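Keeping the Muvomora cell in good order
Speaker notes – Yen-ting Poon, Floseck, July

Slide 1. Good afternoon. Thank Shirley Beaudoin for the invitation. Say that I will speak about one cell only, the table-clearing cell we call Muvomora, and how we look after it. Questions are welcome during the talk.

Slide 2. The cell has one arm, one gripper and one table. It made 1,992 cycles between the last two services. Most of our stops came from the gripper and from cables. Explain that a cycle means one object picked and released.

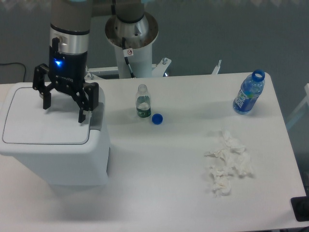 Slide 3. The finger joints are the first place I check. I move each finger by hand with the power off and I feel for play at the pivots. On the left finger you can see the round screws well, so point to them, and then point to the black cable that runs down the front of the pillar. We look at this cable every morning, because a cable that rubs will fail slowly and give strange errors before it fails. Every 700 cycles we check the screws with the torque driver. Do not use thread glue without asking Shirley – we did it once and the joint became stiff.

Slide 4. Height above the table. After every change of fingers we teach the table height again, at 3 points. Take time here. The audience from Leung asked about it by e-mail. Their table is bolted to the arm frame and ours can be moved, so we must repeat this more often than they do.

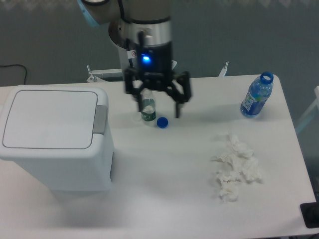 Slide 5. When the height is taught, we run the slow test with small objects first. Speed stays low until 2 full rounds finish without a stop. If the gripper touches the table in this test, we go back to slide 4 and we do not correct the value by hand. Shirley keeps the old values in the Cudidar log, with the initials of the person who changed them.

Slide 6. Spare parts: finger pads, one full finger set, one gripper cable. Mention the delivery time for the cable, it was longer than we expected.

Leave this slide open for questions. The check sheet is on the last page of the handout.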